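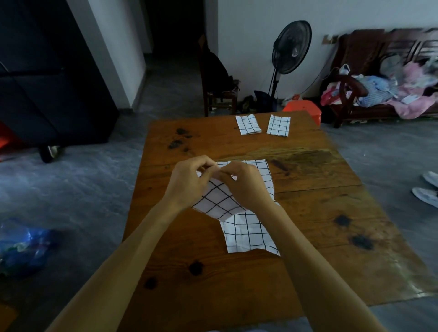
Figure 4.1 Folding a grid-patterned cloth on a wooden table, with two folded pieces set toward the back.

Chapter 4
Folding and Putting Away

When you were small, somebody may have handed you a stack of dish towels and asked you to fold them, and you may have gone about it in whatever way came to mind, ending up with a pile that leaned a little to one side. Most of us learned that way, and most of us still fold as we did at eight or nine years old. There is nothing wrong with that! But a household that washes its own cloths will fold a great many of them over a year, and it is worth spending one chapter on how to do it well -- and on how to enjoy it, too, if you are that sort of person.

In Chapter 3 we left our cloths clean and dry. We now take them to the table. Any flat surface will serve, provided it is clean and a comfortable height for your arms, so please don't worry if yours has marks and stains from years of cooking and homework. The table in Figure 4.1 has plenty of dark spots in its planks, and it gives the cloth a good flat place to lie all the same.

We begin with printed cloths, and with grids in particular, for a reason any beginner will be glad of: the pattern does some of the measuring for you. If a printed line runs true to the hem, you can bring one edge over and lay it along that line, and your fold will come out straight without a ruler or much squinting. (Some grids are printed slightly askew, as you will find in Exercise 2, and then the hem is the better guide.) Look again at the figure and notice how close together the two hands are as they lift the top of the cloth. Beginners often take hold at the far corners and find the middle sagging. Try both ways and see which suits you.

Wrinkles will appear wherever you handle the fabric. Smooth them with the flat of your hand, working from the center outward, before you make the next fold.

The households of Hultesbridge, whose linen habits we met in Chapter 1, will come back in Section 4.3, where we compare the Kerekes fold, done in thirds, with the older Wekamley fold, done in quarters. Each has its loyal followers, and your own shelf will probably settle the question for you.

Before you read on, gather the following:
4 cotton cloths of the same size, washed and dried
A clean table
A shelf or drawer about 18 inches deep

4.1 Finding the Straight Edge

Lay your first cloth on the table with the printed side down and the longer hem toward you.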